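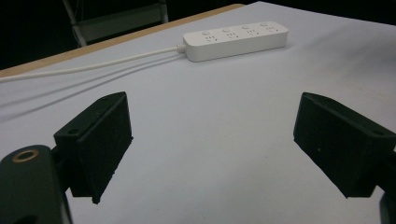
Montar o cantinho de trabalho em casa - parte 3: energia e cabos

Se você veio das partes anteriores, a mesa já está no lugar, a cadeira já está regulada e agora falta a parte que eu mais enrolei para fazer: a energia. Passei meses com o carregador do notebook atravessado no meio da sala (tropecei nele mais vezes do que gosto de admitir!), então escrevo este pedaço do guia com bastante carinho.

Antes de começar

Separe o que vai ficar ligado sempre e o que só entra de vez em quando. No meu caso, sempre ligados são o monitor Gilley de 24 polegadas, que trabalha em 1.080p e me atende muito bem, e a luminária Solleson. O carregador do celular e a impressora entram e saem.

CUIDADO: confira a etiqueta da sua régua e some a potência dos aparelhos antes de ligar qualquer coisa. Aquecedor, ferro e cafeteira vão direto na parede, sempre.

Passo a passo

1. Desligue tudo e tire os plugues da tomada. Tudo mesmo, inclusive aquele carregador esquecido atrás do armário.

2. Passe um pano seco na mesa e ponha a régua em cima dela, só para testar a posição. Ainda não prenda nada.

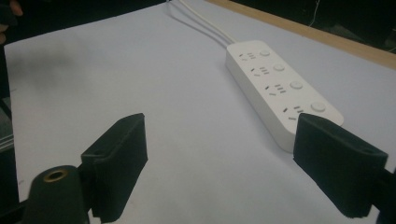 Régua de quatro tomadas, com um botão ao lado de cada uma.

3. Veja se os seus plugues encaixam sem adaptador. O padrão muda conforme o país de onde a régua veio, e adaptador empilhado em adaptador é uma coisa que eu não deixo mais entrar aqui em casa. Se não encaixar, troque a régua.

4. Ligue primeiro o monitor e deixe as fontes grandonas nas pontas. Aquelas caixinhas gordas adoram roubar o espaço da vizinha, e na ponta elas incomodam menos.

5. Etiquete cada cabo perto do plugue. Eu uso fita crepe e caneta mesmo - fica feio, mas funciona.

NOTA: se a régua tiver botões individuais, escreva na etiqueta qual botão corresponde a qual aparelho. Eu já desliguei o monitor no meio de uma reunião tentando apagar a luminária.

6. Leve o cabo da régua até a parede pelo lado de menor passagem. Deixe uma folga, sem esticar e sem dobrar em quina viva.
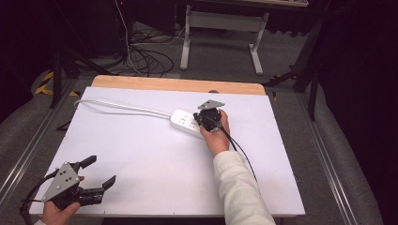

7. Com o caminho decidido, junte os cabos em 2 grupos: os que vão para a parede e os que ficam só entre os aparelhos. Uso as tiras de velcro da Quintana, que abrem e fecham quantas vezes eu quiser. Abraçadeira de plástico aperta demais e depois só sai na tesoura.

8. Quem prefere a régua embaixo do tampo pode usar a canaleta Ultness. Marque os furos a lápis e meça a espessura da madeira antes de escolher o parafuso, por favor!

9. Ligue um aparelho de cada vez. Se sentir cheiro estranho ou a régua esquentar, desligue na parede e não insista.

CUIDADO: nada de cobrir a régua com tapete, papel ou cortina, e nada de ligar uma régua na outra.

Depois de uma semana de uso eu dou mais uma olhada nas tiras e na folga dos cabos, porque sempre tem um que escapa. Na parte seguinte a gente cuida da luz e do reflexo na tela.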